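## 4. Collecting the examples

Draft, April 2022. R. Gill has the numbers, T. Ngata has the rig notes, both folded in here. Still needs a pass for tense.

Everything in the Tiltisik set comes from one bench at the Mellside site, one operator at a time, driving both arms by hand. No scripted motion. We tried scripted reaches early on and the policy learned the script: same approach, same height, same pause before closing. Useless once the board moved a little. So, people.

### 4.1 The cell and the board

The cell is plain on purpose. White floor, off-white walls at the back and both sides, even light. Earlier collections in the open lab had people walking past in the background and the Jalasura encoder latched onto them (see Section 3, the shirt problem). With the walls in, that went away and we could stop arguing about masking.

The board is three sections joined with puzzle-style edges, handle at each end. Left section: four round buttons and the slider track behind them. Middle: two toggle switches, Off and On printed between. Right: the jacks, the test leads and the big green knob with its dial. We like it as a training object because the parts fail in different ways. A button forgives nearly anything. A toggle wants a direction. The leads want patience, and they never lie the same way after they've been handled.

Board placement is loose. Operator sets it down near the middle of the floor and gives it a nudge between episodes, both position and angle. We did not mark the floor. First week we had tape corners down, and the tape showed up in the attention maps, so off it came.

### 4.2 Cameras

One camera at the head, one at each wrist. Head view gives the layout: which section is where, how far the arms have to travel, where the leads have fallen. Bad at anything fine. The slider knobs are small and white, and at head distance the policy could find the track but not much more than that.

The wrist views do the close work. On the slider the numbers can be read off the strip under the upper slot, and the blue triangle on the upper knob tells you what it is pointing at. The cost is the gripper itself. It eats the bottom middle of the view and covers most of whatever it is about to touch. Expected, but it matters for labeling, more in 4.4.

We kept all streams for all episodes, even when an arm had nothing to do. Rosaire wanted to drop idle wrist views to save disk. We tested it on a small split and the result got worse on two-arm tasks, so they stay.

### 4.3 The tasks and how an episode runs

Five task families: press, slide, toggle, turn, plug. An episode is one instruction from one family, read out at the start, e.g. "move the slider to 3" or "switch the front toggle on." The operator doesn't get to pick. Left to themselves, they pick buttons.

Steps, as on the card taped by the station:

1. Set the board down, nudge it, hands out of the cell.
2. Arms to the open pose. Any open pose. Do not line them up with last time.
3. Read the instruction, start recording.
4. Do the task at a normal speed. If you miss, recover and keep going.
5. Stop when the part is where the instruction says. Back the gripper off first.
6. Mark it good, recovered or failed. No comments longer than a line.

Step 4 caused the most discussion. The Sheehan protocol, which we started from, throws out any episode with a miss in it. We keep them. A policy that has only seen clean approaches has no idea what to do with the tips resting beside a knob when it meant to have the knob between them. Recovered episodes are tagged, so anyone using the set can drop them, but we'd suggest not to.

Slides took the longest for operators to learn. The tips are pointed, good for getting in beside a small knob and bad for holding it. Come in too high and they skate over the top. Too low, they press on the panel and the whole board shifts, which then has to be treated as part of the episode. Ngata's advice to new operators was to look at the wrist feed only for the last bit of the approach, and to stop glancing up. It helped. We don't have a clean measurement of how much.

There are also two slots, upper and lower, with a knob for each, and early instructions just said "the slider." Operators guessed. Half the slide episodes from the first sessions had to be re-labled by watching them back. Instructions now always say upper or lower.

**Figure 3.** The task board in the cell. First the head camera view, with parts of both arms around the board; then a wrist camera view at the sliders, gripper tips at the lower slot. 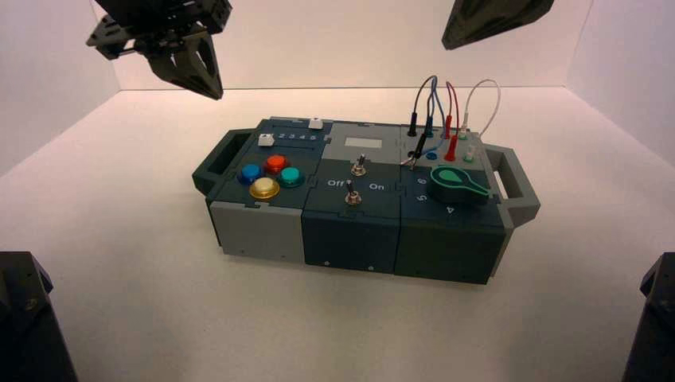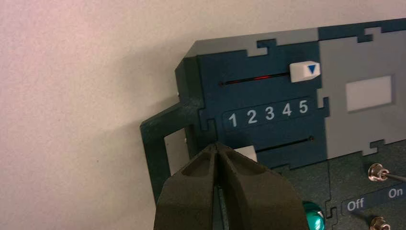 ### 4.4 Labels

Three kinds. Instruction text, outcome tag, contact moment. The first two come free from the station. Contact moment is the instant the gripper first touches the part named in the instruction, and somebody has to go through and mark it.

Head view is no good for this. Wrist view is better but, as said, the tips hide the part. What we settled on: mark contact from motion. First moment the part moves, or for leads, first moment the lead bends. If nothing ever moves, no contact mark, even if the annotator is sure there was a touch. That undercounts light touches. We can live with it. The earlier rule ("mark when it looks like contact") had two annotators disagreeing on the same slide episode by enough to make the label worthless.

Slider targets are labeled by the nearest printed digit. The track runs a little past the last digit, so a knob pushed to the far end sits beyond the 5, and we label that as "end," kept apart from 5. This was a late change. Before it, the policy was being told that two different positions were the same one and it split the difference, badly.

Toggles: front or rear, on or off. Knob: target digit. Buttons: color name only. We dropped position words for buttons after finding that "left button" meant something different to an operator who had turned the board while nudging it.

### 4.5 How much we have

Total is 1435 episodes that passed the check. Of these 1000 go to training, 100 are held out for testing, and the remainder is kept aside for tuning and for whoever wants to try the recovery split. Held-out episodes were picked by session, so no test episode shares a board placement run with a training one. Random picking gave nicer numbers. We don't trust them.

The check is simple. All streams present, clocks agree, instruction matches what was done. The last one catches the most. Usually it is the wrong slider or the wrong toggle, done perfectly. Those are re-labeled to what was done and kept, with a flag.

Families are not balanced. Press is over-represented because it is quick, plug is thin because it is slow and tiring, and operators asked to be moved off it after a while. We cap plug work at 2 blocks per session. Sampling weights in training make up for part of this, see Section 5.

### 4.6 Things that went wrong

Listing these because we lost time to them and somebody else could skip it.

- Clock drift between head and wrist streams. Small, but over a long plug episode enough that the contact mark landed on the wrong image. Fixed by re-syncing at every start.
- Leads. If the operator resets them neatly before each episode, the policy only ever sees neat leads. Now they stay as the last episode left them.
- Highlights on the buttons. The tops are shiny and in the wrist view the bright spot moves as the arm does. Brightness jitter in training helped, changing the lights did not.
- Operator habits. Gill always comes in from the left on the toggles, Ngata always from above. With only one of them on toggles for a session, the policy copies the habit. We rotate now, and log who drove.
- Fatigue. Speed drops late in a session and so does the tag quality. Failed episodes marked good, mostly. Second person re-checks the last block.

The drift fix was applied partway through. Episodes from before it carry an `early_sync` flag, and they are used for training only, with contact loss turned off. The re-check of late blocks is done for every session in the release. TODO (TN): put the station card in the appendix and add the flag list next to it.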